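Notes on a yogurt-marinated chicken, second attempt
7 Jun 2022

The first batch came out dry at the thick end, so I changed two things: the cut and the oven rack. Boneless thighs this time, 21 ounces after trimming, in plain yogurt with garlic, cumin, paprika, salt and the juice of one lemon. Eight hours in the refrigerator. I used the Aydoğan pepper paste again, one tablespoon, and cut the salt by a third to make up for it.

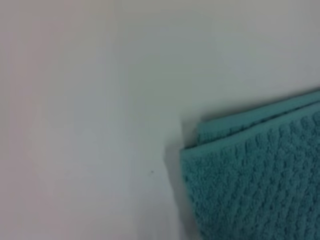 Wipe most of the marinade off before the thighs go in the oven. Yogurt left in thick patches steams the meat and then scorches. I lay the pieces on a rack over a sheet pan, smooth side up, and heat the oven to 400 with the rack one slot above center. A folded towel, like the teal one here, goes on the counter to take the bowl while I work - it keeps the bowl from sliding when I pull pieces out with one hand. Cook for 20 minutes, then check the thickest piece. Mine needed four more.

Asanka Selvanayagam wrote to suggest a spoonful of cornstarch in the marinade. I tried it on two pieces. The crust was slightly firmer and the color no different.

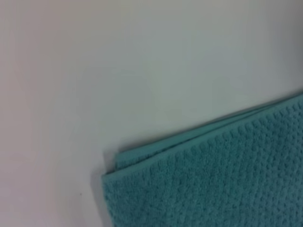 Rice

One cup of long grain, rinsed until the water runs clear, with a cup and a half of water. Low heat, lid on, 15 minutes, then ten off the heat. Next time I will toast it in butter first.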